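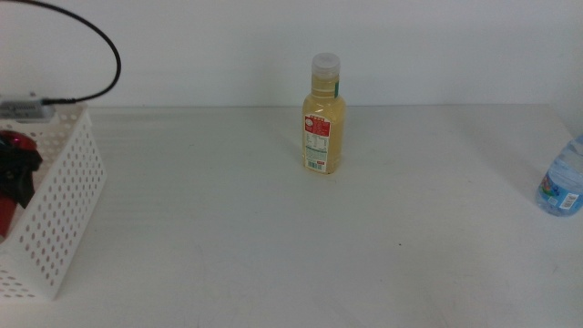 How much sugar do people at our school think is in a bottle of iced tea?

Most of them guess far too low, and the ones who read the label often guess low too.

That second half surprised me so much that it took over my whole project! I started out wanting to know if students could estimate the sugar in everyday drinks. By the end I was much more interested in what happens when the numbers are right there and people still get them wrong.

Background

A nutrition label gives sugar in grams, and grams don't mean much to most of us. A teaspoon of sugar weighs close to four grams, so you can divide by four and get something you can picture. The other thing to watch is serving size. Some bottles list the sugar for one serving and then say, in smaller print, that the bottle holds 2 servings. If you drink the whole thing (and who doesn't?) you have to double it.

What I did

I asked 25 students from the Gestgate building to take part, mostly during lunch in October. Each person got a card with the name of a drink and the bottle size, and wrote down how many teaspoons of sugar they thought it held. Then I gave them a copy of the label and let them change their answer. I used teaspoons for both rounds so the answers could be compared.

My lab partner Povilas Org timed everyone on the second round. We hadn't planned on that, but he had a stopwatch and I'm really glad he did, as it gave me a whole extra graph.

What I found

In the first round, 18 people guessed too low for the iced tea. Fruit juice was close behind. Soda was the one drink people tended to guess too high, I think from hearing so many warnings about it in health class.

In the second round the guesses got better, but a lot of people copied the grams straight onto the card as if they were teaspoons, or used the number for one serving. The people who took longest did best. Several of them turned the paper over and did the division on the back, which I loved seeing.

Problems with the method

Everyone was from one building, and lunch is noisy. A few friends sat together and I'm pretty sure they shared answers. I also should have mixed up the order of the cards. Iced tea always came first, so people may have been warming up.

If I did it again

Ms. Halilović suggested testing a label that shows teaspoons next to grams, and I'd love to try that with the younger grades at Lestine. I'd also add flavored milk, which three people asked me about and I had no card for.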